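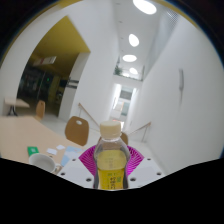 Sirton Desk Scanner, Series 2

March, by Idun Backlund

I've had a police scanner running in my kitchen for most of my adult life, first for the paper and now because I can't break the habit, so when people ask me which one to buy I tend to go on a bit. The short answer these days is the Sirton. It's the one we sell the most of in the shop, it's the one I use myself, and it's the only desk model I've been able to hand to my mother without also handing her an afternoon of instruction.

You plug it in, type in your zip code, and it loads whatever police, fire and ambulance channels are listed for your county. Mine took longer to get out of the box than to set up! If you're in a rural area and the list looks short, run the search a second time with the antenna fully out and near a window. I missed the sheriff's channel completely on my first go.

It holds up to 2000 channels, way more than you'll ever want. I keep 30 in my own list (city dispatch, county dispatch, both fire districts, the highway patrol, the weather channel and a pile of odds and ends like the school buses) and have all the rest locked out. Please do this. A scanner with everything switched on is just noise, and you'll miss the call down your own street while you listen to somebody at the landfill ask for a truck number.

The thing I love most is the replay button. Dispatchers talk fast, and half the time the address goes by while you're running the tap. Press replay and you get the last call again, press it twice and you get the one before. The older Sirton only kept one call and it drove me up the wall. This one keeps 11, with the time next to each, and you can save any of them to a memory card if you're the note-taking kind.

Now the part I say to everybody, and I say it before they pay. Lots of police departments have scrambled their channels, and no scanner you can legally buy will unscramble them. Ours went dark for regular patrol last year and left dispatch open, so I still hear where cars are being sent but not much of what happens once they get there. Look up your own town first. Call us with the name of the department and Sreekumar Gowda on the front desk will check it for you. If the answer is bad he'll tell you to keep your money, and fire and ambulance might be enough for you anyway.

Also look up your state's rules on having one in the car. At home you're fine pretty much anywhere, but some places want a permit for a vehicle, and some come down harder on you if you have one with you while doing something you shouldn't.

And if you do listen, go easy on repeating what you hear! The first call is very often wrong. "Shots fired" is fireworks or a truck backfiring more times than I can count, and I have seen a wrong house number go all over a neighborhood page before the officers had even parked.

Sound is good, with a proper front speaker. The headphone jack is on the back, a silly place for it. The screen dims but doesn't go fully dark, so if it's going on a nightstand, turn it to the wall. The Plorneo antenna is worth adding if you live in a valley or a brick building, otherwise skip it. The power cord is 13 feet and the backup battery gets me through a long evening with the power out.

Comes with cord, stub antenna, battery and a printed quick guide. Memory card sold separately.

Comments

ridgeroad_dee: Does the replay work while it's still scanning or does it stop? My old Divix would freeze up.

Idun Backlund: It stops scanning while it plays, then picks up again on its own. You can miss a call that way, but I've never had it freeze.

Tom in the flats: Bought mine on a Tuesday and heard my own alarm get called in on the Thursday. Wife left the back door open. Good scanner.

marlys k: Second the bit about the headphone jack. Who thought of that

Contact us | Copyright Ibarra Radio & Scanner | Back to top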